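Packing Organizers for Family Travel

By the Tuhiwai Travel Encyclopedia desk
January
Print this entry | E-mail this entry
16 shares | 8 comments

A packing organizer is any pouch, basket, cube or bag used to split up the stuff inside a suitcase or a car trunk so that a family can find it again. I've written plenty of entries for this encyclopedia, and this is the one I was most excited to get, because I have hauled kids and their belongings up and down the coast for years and I have Opinions about zippers. I'll try to keep them under control.

Types

Packing cubes are the best known kind. They're soft fabric boxes with a zipper around three sides, usually sold in sets, and they fit into a suitcase like bricks. Some have a mesh top so you can see what's in there, and some have a second zipper that squeezes the air out (the clothes get smaller, the weight doesn't, and I've had that argument at an airport scale on Dekia more than once). My kids each get a color. It works beautifully until somebody wants to swap colors the night before.

Pouches are smaller and flatter. People use them for chargers, medicine, crayons, passports and all those tiny toys that come free with a meal. A pouch with a loop on one end can hang off a seat hook, and I like that a lot on ferries.

Open baskets and bins belong to car travel, mostly. You can't close them, so they're no good in an overhead rack, but on a back seat they're wonderful. Snacks go in, wrappers go in, a wet swimsuit goes in, and you carry the whole mess into the cabin in one trip.

Then there's the wash bag, which deserves its own section.

Wash bags

A wash bag (or toiletry bag, or sponge bag if you had my grandmother) holds soap, toothpaste, brushes and whatever else lives by the sink. The hanging kind folds out like a little closet and hooks over a door, great in a campground bathroom where every flat surface has a puddle on it. The plain zip kind is cheaper and takes up less room. Plenty of families skip both and use a see-through plastic bag, and I do the same for short trips! You can tell at a glance whether the toothpaste made it. 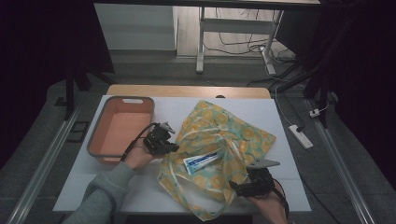

Toothpaste with a citrus-print plastic bag, next to a small basket.

One shared bag or one each? With little kids, I'd say one shared bag, held by an adult. Once they're old enough to be fussy about their own shampoo, give them their own and let them forget it. The shop in Tivoveo sells toothbrushes until eight at night, as my family knows very well.

Sizes and materials

Nylon is light and dries fast. Canvas looks nicer and gets heavier when it's damp. Coated fabrics wipe clean, though the coating on mine started peeling after two summers and left white flakes on everything dark. For a weekend, a medium cube holds clothes for one small child, with pajamas. For a week you'll want two, or one and a washing machine.

Sets range from a pair of pouches to a 16-piece bundle that I bought in a weak moment. I use five of the pieces. The rest are nested inside one another at the back of the hall closet, and there's one shaped for neckties.

In the car

The longest drive we do is 300 miles, to the lake at Misturia, and that's where I worked out my own system. Clothes go at the bottom of the trunk in their cubes. Shoes go in a grocery sack down the side. The wash bag and one set of pajamas per person go on top, right by the latch — we always arrive after dark, and digging for a nightshirt by flashlight is a bad way to start a vacation. The snack bin rides up front with me.

Care

Empty everything the day you get home. Turn fabric cubes inside out and shake them over the grass, especially after a beach. Most can be washed by hand in cool water, but check the tag, and leave the zippers open while they dry. Toothpaste stains come out best if you scrape off the dry part first and then dab with warm water. Sunscreen is harder, and I have one pouch that will smell of coconut forever.

See also: Car Seat Pockets; Ferry Travel with Children; Suitcases, Hard and Soft

8 comments | Print this entry | E-mail this entry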